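実験ノート 9月 水曜

湯沸かし台の整理と、ケトルまわりの測定の続き。

午前

先週から懸案だった、抽出用の湯をどこで沸かすかの件。流し横の棚は混むし、蒸気が上の戸棚の底板に当たって塗装がふくれてきている。奥の白い天板のテーブルを湯沸かし専用にする方向で進める。カーチア(Kátia Rangel)さんとは立ち話で了解済み。正式な配置図はPirnstead側の部屋替えが決まってから描き直す。

9:40 テーブルを一度拭く。中性洗剤を薄めたものと水拭きで二回。細かい擦り傷と黒っぽい跡は落ちない。メラミンスポンジも試したが、艶が変わりそうなのでやめた。実用上は問題なし。

10:10 電源の位置を確認。壁のコンセントは左側にしかないので、コードは左へ出す。電源ベースはケトル本体の左に置くことにした。右側は注ぐときに腕が動く場所なので、コードを通したくない。

10:30 沸騰までの時間を測る。水道水1,000 mL、目盛り付きビーカーで量って投入。始めの水温19℃。蓋は閉め、スイッチを入れてから自動で切れるまで。

1回目 4分52秒
2回目 4分49秒
3回目 4分55秒

各回の間は本体を水で冷やし、外側の水気を拭いて、始めの水温を合わせてから測った。ばらつきは3回で6秒。スイッチが切れるまでの時間なので、沸騰の開始とは厳密には一致しない。音が変わるのはもっと前。抽出の手順書に書く値としてはこれで足りる。

消費電力はワットチェッカーの読みで計算する予定だったが、チェッカーがSustitzの班に貸し出し中。戻ったら測る。

メモ:湯を捨てるときは流しの左の槽に。右の槽の排水管は樹脂で、熱湯を続けて流すと継ぎ目が緩む。春に一度漏れている。

11:50 湯温の落ち方。沸いた状態でベースから外し、天板に直接置いて放置。蓋は閉めたまま、注ぎ口から熱電対を差し込む。

0分 98.4℃
5分 94.1℃
10分 90.3℃
15分 86.9℃
20分 83.8℃

抽出に使いたいのは90℃から93℃の間なので、沸いてから5分強待てば上限に入り、10分で下限近くになる。使える時間は思ったより短い。二人で順番に使うと二人目は下限を割る。手順書では一回の沸騰につき一人分とする。

熱電対の先が底に触れると値が跳ねるので、先端から2 cmのところに印をつけ、クリップで止めた。手で持つと安定しない。

午後

13:15 置き場所の固定について。天板は表面がなめらかなので、空に近いときのケトルは軽く触れただけで動く。毎回同じ場所に戻したいのと、どこに戻すのかを見て分かるようにしたいので、黒いテープを天板に貼って位置を示した。何本か重ねたので形は不揃い。見た目は悪いが、配置が本決まりになるまではこれでいく。決まったら貼り直す。

コードの下には透明のビニールを敷いた。水滴がこぼれたとき、シートごと持ち上げて拭けるようにするため。皺が寄っていて平らにはならない。ロールの巻き癖が強く、ドライヤーで温めても少ししか戻らなかった。Driltmontの厚手のものなら平らになるかもしれないが、在庫がない。 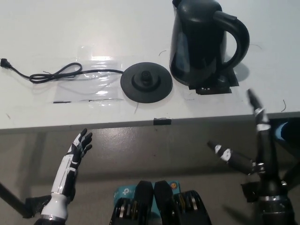

コードの余りの処理は未決。きつく束ねるのは避けたい。前の部屋で延長コードを束ねたまま使い、根元の被覆が硬くなったことがある。ゆるく輪にしておくのが無難だが、輪が大きいと手前に出てきて物を引っかける。案としては次のとおり。

案1 ゆるい輪のまま、面ファスナーの帯で一か所だけ留める。
案2 テーブルの左奥にコードフックをつけ、余りを掛ける。
案3 ベースの裏に巻き取り溝があれば、そこに収める。

案3は裏返して確認した。溝はあるが浅く、二周しか入らない。残りは結局外に出る。案2は天板に穴を開けるか粘着式にするかで、粘着式は湯気の当たる場所では長くもたない。当面は案1。帯は文具棚の下から二段目にある。

14:00 使わないときはプラグを抜いておくことにした。抜いたプラグは天板の左側に置く。床に垂らすと椅子のキャスターに踏まれる。これは貼り紙にも書く。

14:20 ベースの中央の接点について。ここに水が入ったままケトルを載せないこと。朝の測定のあと、本体の底が濡れたまま載せかけて気づいた。布巾をテーブルの右手前に常備する。色は青に統一(流し用は黄色なので混ぜない)。

14:45 本体を手順どおりに持って注ぐ練習。持ち手が右に来る向きで置くと、右利きはそのまま持てる。左利きのカーチアさんに試してもらったところ、本体を半回転させてから持つことになり、テープの位置からずれやすいとのこと。ベースは円いのでどの向きでも載る。向きは決めず、位置だけ決めることにする。手順書の「持ち手を右に」の一文は削除。

15:10 注いだときの湯量の再現性。目標200 mL、はかりの上のカップに注ぎ、目盛りを見ずに止める。

カーチア 196、211、203、198 g
自分 218、207、189、214 g

自分のほうがばらつく。注ぎ始めに勢いがつきすぎている。細口のポットに移してから注ぐ方法もあるが、移すだけで湯温が3℃から4℃下がる。そうなると待ち時間を短くしないと合わない。ひとまず直接注ぎ、はかりを見ながら止める方式で統一。はかりは表示の遅れがあるので、目標の5 g手前で戻し始める。

15:40 水垢。内側の底に薄く白い輪が出ている。クエン酸で洗う。水1,000 mLに大さじ1、沸かして一時間放置し、二回すすぐ。すすぎのあと一度水だけで沸かして捨てる。これを月に一度、第一週にやる。当番表はまだ作っていない。

洗ったあとの確認はpH試験紙で十分。電気伝導度計を使う案も出たが、そこまでの必要は感じない。

16:30 天板の細かい糸くずのようなもの。拭いたあとでもまた落ちている。髪の毛か繊維か、見ただけでは区別がつかない。布巾の繊維の可能性があるので、次は不織布で拭いて比べる。カップを伏せて置く場所に限っては、トレーを敷いて直接置かないようにする。トレーはFigueiredoの浅いものが二枚余っている。

物品の記録

備品台帳の番号は446で登録。台帳の品名は「電気ケトル(黒)」、付属品の欄に電源ベースを追記した。ベースと本体を別々に片づけると片方が行方不明になるので、置き場所は必ず同じテーブルの上とする。購入費の残りは3,721円。ここから面ファスナーの帯の補充と、青い布巾、クエン酸を出す。厚手のシートまで買うと足が出るので、来月に回す。

手順書の変更点(下書き)

・一回の沸騰は一人分まで。
・満水にしない。上限は1,000 mL。
・沸いてから6分待って使い始め、10分までに注ぎ終える。
・ベースに戻す前に本体の底を拭く。
・終わったら湯を捨て、蓋を開けて乾かす。プラグは抜いて天板の左へ。
・テープの位置に戻す。

蓋を開けて乾かす件は、埃が入るという意見もあった。乾いたら閉める、でよいと思うが、乾いたころには誰もいない時間帯になる。朝いちばんに使う人が中をすすいでから水を入れる、を足しておく。

気になった点

室温の影響を見ていない。今日の室温は24℃で、冬はここまで上がらない。湯温の落ち方は変わるはずなので、寒くなったら同じ条件で測り直す。ベースに載せたままと、天板に直接置いた場合の差もまだ。ベースの上のほうが底から逃げる熱は少なそうだが、測らないと分からない。

半分の500 mLで沸かした場合の下がり方も必要。一人分ならそのくらいで足りるし、待ち時間も変わる。明日はこれを先にやる。

熱電対の校正は氷水でしか見ていない(0.2℃)。沸点側は気圧の補正をしていないので、98.4℃という値がどこまで正しいかは保留。

明日やること
500 mLで3回、沸騰時間と湯温。
帯でコードを留める。
不織布で天板を拭いて比較。
貼り紙を印刷。ラミネートの袋がA5しか残っていないので、文面はそれに収まる長さにする。
ワットチェッカーの返却日をSustitzの班に聞く。

17:20 終了。本体は空、プラグは抜いた。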